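Kotian Gloss Topcoat, Two-Part, for Cabinet and Table Tops
Mimport Coatings > Wood Finishes > Clear Topcoats 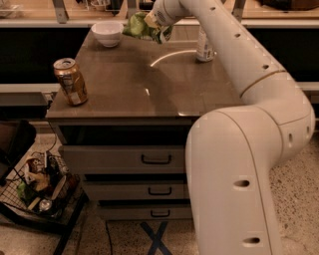
Wooden cabinet with a glossy dark brown top, set with a gold-colored can and a small white bowl, with a green bag of chips held in a gripper slightly above it.

Overview
Kotian Gloss is a clear two-part topcoat for horizontal wood surfaces indoors. It is sold for cabinet tops, side tables, desks, shelves and counters that see daily contact with cups, dishes and food packaging. The cured film is hard, clear and high in gloss. It can be applied over bare wood, over most stains, and over old finishes that have been cleaned and sanded.

The product does not contain color. The final shade depends on the wood, the stain and the number of coats. Over dark brown stains the film deepens the color by a small amount. Over pale woods it adds a slight warm tone, which should be checked on a test piece before work starts.

Kotian Gloss is made at the Urkum plant and supplied by Mimport in matched packs of Part A (base) and Part B (hardener). Do not combine parts from different pack sizes.

Technical data
Type: two-part clear coating, solvent-borne
Appearance in the can: Part A clear to slightly hazy, Part B clear
Finish when cured: high gloss
Mixing ratio: four parts A to one part B, by volume
Working time after mixing: 30 minutes at normal room temperature
Coverage: 11 square meters per liter, one coat, smooth sealed surface
Recommended number of coats: two, or three on heavy-use tops
Dust dry: two hours
Recoat without sanding: four to eight hours
Recoat with sanding: after eight hours
Light use: next day
Full cure: seven days
Abrasion, plant method, two coats: 1,667 cycles to first break in the film
Thinner: Kotian Thinner T only
Cleanup: Kotian Thinner T, before the material sets

The figures are typical values from plant testing and are not a specification. Drying times get longer in cool or damp rooms and when coats are heavy.

Where it can be used
Solid wood, veneered board and sanded plywood are all suitable. Oily woods need a wipe with thinner and a sealer coat. Particle board and fiberboard must be sealed on all faces and edges first, as raw edges take up the topcoat unevenly and will show as dull bands after the first coat.

Do not use Kotian Gloss outdoors, on floors, on cutting surfaces, or on the inside of drawers that hold unwrapped food. It is not intended for tops that carry hot pans without a mat. It should not be used over wax, over oil that has not dried through, or over soft rubber-based paints.

Old finishes
Most hard varnishes and lacquers can be coated after sanding. Test first. Brush a small amount of mixed topcoat onto a hidden spot, wait 30 minutes, and look for wrinkling or lifting. If the old film moves, strip it. If it stays flat, leave the spot overnight and press a strip of tape onto it. A sound bond leaves nothing on the tape.

Polished furniture has often been treated with silicone sprays. These cause small round craters in the wet film. Washing with soapy water will not remove silicone. Wipe the top with thinner on a clean cloth, turn the cloth often, and follow with one thin coat of Stikel sealer. Where craters still appear in the sealer, let it dry, sand flat and apply a second coat of sealer before going on to the topcoat.

Surface preparation
1. Remove handles, hinges and edge trim where possible. Mask what stays in place.
2. Fill dents and open joints. Let the filler dry through. Filler that is still soft under the surface will sink later and leave a visible hollow in the gloss.
3. Sand with the grain to an even, dull surface. Finish with a fine paper. On veneer, keep away from edges and corners, where the face layer is quickly sanded through.
4. Vacuum the top, then wipe it with a cloth that leaves no lint. Tack cloths containing wax should not be used.
5. Apply stain if required and let it dry for the full time given by its maker.
6. Apply one coat of Stikel sealer. Sand lightly when dry and remove the dust.

The sealer step may be skipped on closed-grain woods without stain. On open-grain woods such as oak or ash, two coats of sealer are needed for a flat surface. One coat will leave the pores visible. Some users want this, and it does no harm to the film.

Mixing
Stir Part A with a flat stick until nothing is left on the bottom of the can. Pour the amount needed into a clean mixing cup, add Part B and stir for two minutes, scraping the sides. Let the mix stand for five minutes so that bubbles can rise. Mix only as much as can be used in the working time. Material that has started to thicken must be thrown away. Adding thinner at that stage makes it flow again but the film will stay soft.

Never change the mixing ratio to speed up drying. Too much hardener gives a brittle film that cracks at joints. Too little gives a film that marks under cups and cans.

Application by brush
Use a soft brush with fine tips. Load it well, lay the material on across the grain in a narrow band, then draw it out along the grain with light strokes. Keep a wet edge and do not go back into areas that have begun to set. On tops up to the size of a small cabinet, one person can finish a coat comfortably within the working time. For long counters, mix in two batches and have the second ready before the first is used up.

Application by roller
A short-pile foam or mohair roller gives an even coat on larger surfaces. Follow the roller with a dry brush held almost flat – the brush takes out the texture before the film levels. Cheap foam rollers may swell or break up in the solvent. Try the roller in a small amount of mixed material first.

Application by spray
Thin by no more than one part thinner to nine parts mixed product. Apply one light pass, wait until it is tacky, then apply one full wet pass. Spraying calls for a booth or an area with forced exhaust and a suitable supplied-air or cartridge mask. See the safety data sheet.

Polishing to full gloss
The film can be left as it dries. Where a mirror finish is wanted, wait seven days, then wet sand by hand with a flat block. Start with the finest grade that will remove the dust specks and go up in steps to 2,000 grit. Use plenty of clean water and wipe dry often to check progress. Follow with a cutting compound on a foam pad at low speed, then a finishing polish. Keep the pad moving. Heat from a pad held in one place can soften the film and leave a gray patch that has to be sanded out and recoated.

Three coats should be applied to any top that is going to be polished. With two coats there is little film left at the edges after sanding.

Common faults
Dull patches after drying: uneven sealing, or damp air during cure. Sand and apply another coat in dry conditions.
Small bubbles: mix stirred too hard, roller moved too fast, or coat too heavy. Sand flat and recoat.
Craters: silicone or oil on the surface. See Old finishes.
Runs at the front edge: material carried over by the brush. Wipe the brush before each pass over the edge. Dried runs should be shaved level with a blade and then sanded.
White haze under objects: top used before full cure. In most cases the haze fades if the surface is left clear for several days.
Soft film after two days: wrong ratio or poor mixing. The film must be stripped.

Care of the finished surface
Wipe with a damp cloth and a mild dish soap, then dry. Spills of coffee, wine, vinegar and soft drinks have no effect if removed the same day. Hair dye, nail polish remover and strong bleach will mark the surface. Felt pads are advised under ceramic bowls and lamps, as unglazed foot rings scratch any gloss finish. Do not use furniture wax during the first month. It is not needed afterward either, and it makes later repair harder.

Light scratches can be polished out with the finishing polish. Deep scratches need local sanding and a full new coat over the whole top, from edge to edge. Spot repairs remain visible in gloss.

Safety and storage
Part A and Part B are flammable. Part B can cause an allergic reaction of the skin and airways and must not be used by persons who are already sensitive to isocyanates. Wear nitrile gloves and eye protection. Keep rooms well aired during use and until the film is dry. Lay used cloths flat outdoors to dry before disposal.

Store both parts upright and tightly closed, away from frost and direct sun. Unopened packs keep for one year. Part B reacts with moisture in the air, so an opened can should be used within four weeks. Discard it if it is cloudy or has formed a skin.

Supply
Kotian Gloss is supplied in one-liter and five-liter packs. Stikel sealer and Kotian Thinner T are ordered separately. The label was changed in January and now shows the mixing ratio on both cans. The product itself is the same.

Technical contact: Milovan Pavlović, Mimport Coatings, Wood Finishes
Data sheet last revised: Apr 17, 2025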